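Hunorow Table
Sold by Flirkitz – tables, benches, and a stool we keep meaning to discontinue

$376
In stock. Ships flat. Arrives heavier than you expected.

The Hunorow is a rectangular wooden table with four black legs. We have been asked to say more than that, so we will, but if you already know you need a table and have measured the room, you can probably stop reading and press the button.

It started as a work table. Lingyun Yuan drew the first one for her own sewing and cutting, having gone through a run of desks that shook whenever the machine got above a polite speed. She wanted something that stayed put. The drawers went first, then the shelf, then a clever folding leaf that pinched everyone who touched it. The table left over at the end of this process was the one people kept asking to buy, which tells you something about the value of her best ideas.
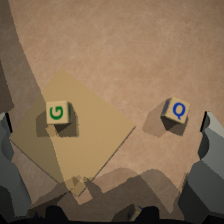
We are often asked what the Hunorow is for. Customers write in with homework, puzzles, tax returns, seed trays, model railroads and one very long argument about a will. It will take all of these. It doesn't have a cable tray, a phone charger, or a motor to make it go up and down. If you want to be taller, stand up.

Which size

There are 2 sizes. The Hou is the larger and the Eva is the smaller, and the price is the same for both. The Eva takes more fiddling to make, and we got tired of explaining that to people who felt small things should be cheap. The Hou seats a family that likes each other. The Eva seats a couple, or one person with a hobby.

Please measure your doorway as well as your room. The top travels in one piece and won't bend around a corner, however firmly you speak to it. Stairs with a turn halfway up are the usual trouble. If in doubt, cut a piece of cardboard to the size given on the order form and walk it through the house. You'll feel silly, but less silly than you will with the top wedged against the banister and the driver looking at his watch.

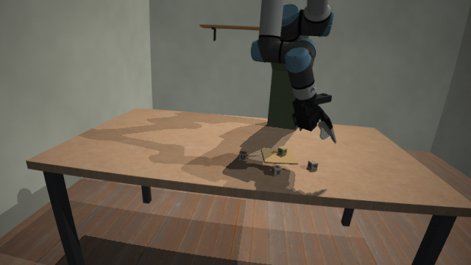
Hunorow table with lettered cubes and a thin yellow board on top.

Putting it together

In the box: the top, four legs, 8 bolts, a hex key, and a sheet of instructions that we rewrote last November after a customer sent the old one back with corrections in red pen. She was right about nearly all of it.

Lay a blanket on the floor and put the top face down on it. Start every bolt by hand before you tighten any of them. Two people make the job quicker, unless they're married, in which case allow the afternoon. Turn the table over with someone at each end – don't tip it onto two legs and hope.

If it rocks, it's the floor. We know how that sounds. Slide the table a few inches to one side and try again. If it still rocks, it may be us, and we'll send a new leg.

Tighten the bolts again after a couple of weeks, then forget about them until you next move house. Keep the hex key somewhere sensible. We sell spares, and we sell more spares than tables.

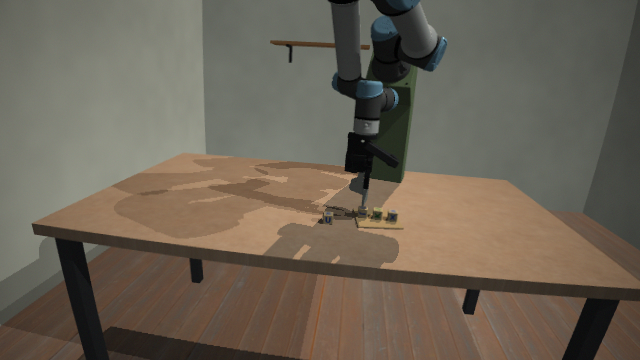 Rectangular top, small gray cube for company.

Care

Wipe it with a damp cloth, then a dry one. Use coasters if you're a coaster household. If you aren't, you'll get rings, and in time you will come to think of them as yours. Hot pans need a trivet. Don't use spray polish, which makes the top slippery and smells like a dentist's lobby.

Scratches happen. Rubbing a walnut on one is popular advice, and we have tried it. The scratch stayed and the walnut was ruined.

Delivery and returns

Delivery is to the ground floor. The drivers are kind people and may be talked into a flight of stairs, but that's between you and them. You have 21 days to change your mind. Take the legs off first and use the original box, which you will have put out with the recycling on day one. Call us and we'll send another.

Color changes can't be made, as there is one color of leg. We get a steady trickle of requests for white. The answer is still black.

Also bought with this table

Felt feet, set of four
Spare hex key
Second spare hex key
The stool

Stock and prices checked Mon 4 May. Questions go to the workshop by phone, mornings only, when the saw is off.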